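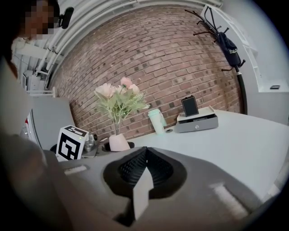
Figure 4. Headset microphone worn beside the cheek.

3.2 Recording conditions and the choice of microphone

The first recordings for the Vurkard corpus were made with one microphone on the table between two speakers. This way of working is known to everybody in our field and it has a clear advantage, namely that the speakers forget the microphone quite soon. For the study of word choice and sentence order these older recordings remain fully usable, and we continue to use them in Section 5. For the study of loudness, however, they gave us serious difficulties. A speaker who turns the head toward the window becomes softer on the recording, although the voice itself may be the same. In the material from Nirnance we could not separate these two effects, and for this reason the table recordings are left out of all loudness measures in the present paper.

In the second part of the collection each speaker wore a headset microphone of the general type in Figure 4. The distance between the mouth and the microphone then stays almost the same when the speaker bends, stands up or looks away. We asked that the microphone be placed beside the cheek and not directly before the lips, where the air from sounds such as "p" and "t" makes strong noise. The field assistant checked the placement before each conversation and once more after the first break. When it had moved, the part before the break was marked in the notes and treated as uncertain.

Search articles, authors, keywords
Advanced search

The speakers were recorded in pairs, and in every pair they knew each other from before. We did not give them a topic. In the pilot sessions we had tried a list of topics (weather, food, the school years), but the talk became stiff and the older speakers answered as if in an examination. Without the list the conversations were slower to begin, and some included long silences. These silences are kept in the corpus. Fjeld has argued in our discussions that a silence between friends has another function than a silence between strangers, and we come back to this question in Section 6.

In total 114 conversations were accepted, of which the larger part comes from Nirnance and the smaller part from Wynne. A further 14 were rejected. The most common ground for rejection was a radio or television in the next room, which the table microphone had often hidden under the general noise of the house but which the headset recorded between the words. Three speakers asked afterward that their conversation be removed, and this was done without any question about the motive.

3.3 Transcription and segmentation

All conversations were transcribed in Runeo by two persons working independently. The guidelines were written by Rhiannon Lougher and changed one time, in March, after it became clear that the two transcribers had different habits for laughter. One of them wrote laughter as a separate event, and the other attached it to the word on which it started. We decided for the separate event, and the earlier files were corrected by hand.

A pause was counted from 300 milliseconds and upward. We are aware that this border is to some degree a matter of taste. A lower value would include many closures inside words, especially before "k" in the Wynne speakers, who hold this sound long. A higher value would lose the short hesitation before a place name, which is one of the patterns we wish to describe. Breathing that could be heard was transcribed but not counted as a pause. With the headset recordings it is heard much more often than in the older material, so the breathing counts from the two parts of the corpus must not be compared.

Where the transcribers did not agree on a word, Gøran Fjeld listened to the passage without seeing either version. If his version agreed with none of the two, the word was marked as unclear. The unclear words are not spread evenly; most of them stand in the last minutes of a conversation, when both speakers talk at the same time while they prepare to leave the table.

Share 4 Comments 0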